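Notebook, bench 2
December, 4:30 pm

Equipment list for next year. Writing this down before the budget sheet goes in, so we don't redo the same arguments in spring.

Current state: one arm, one gripper, one wrist camera, all on the white table. The play food set is fine and doesn't need money. What we're short of is fingers, light and time on the arm.

Fingers first. The pads wear at the tips, and the last pair went in with no spares behind it. Henby sells a replacement pair for 14 dollars if we take the plain molded type, more for the ones with the rubber insert. I'd go plain. We tried the insert type on the cups and it dragged on the table when we came in low. Put down a full drawer of plain ones and stop ordering them one at a time, the shipping costs more than the part.

Second gripper. Punora quoted 687 with the mounting plate, Zalden wants 900 and the plate is extra. The Zalden one opens wider, which would help with bowls. For plates it makes no difference, we only need one finger outside the rim and one inside, or a push from the side. Leaning Punora. Need to check the cable connector before we commit, their drawing shows the older one and the page shows the newer one. 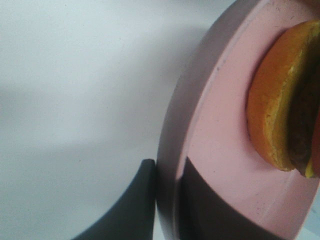

Lighting. The arm throws its own shadow over whatever it is working on, and with the single overhead lamp the edge of the shadow is sharp enough to confuse the rim detection. Two cheap diffuse panels, one each side, mounted above elbow height. Bandara has them in the catalog but lead time is bad. Any office supplier would do. Try bed sheets over the existing lamp first, costs nothing.

Camera. Leave it. The close view loses part of the plate when the gripper is right up on it, and a wider lens was suggested. A wider lens means redoing the calibration and probably the bracket too. Not this round. If there's money left, a second fixed camera on a post at the table edge would be more use.

Not buying: new table top (wipe the dust off this one), the Zalden software license, another dish set.

Order of priority if they cut us:
1. fingers
2. Punora gripper
3. light panels
4. fixed camera and post

To do:
- ask Punora about the connector, get the answer in writing
- ask Zalden if the 900 moves at all with the plate included
- measure the clearance above the elbow before picking panel size
- find last year's Henby invoice, it should be in the gray binder

Left the arm parked and the lamp off. Sheet test tomorrow morning.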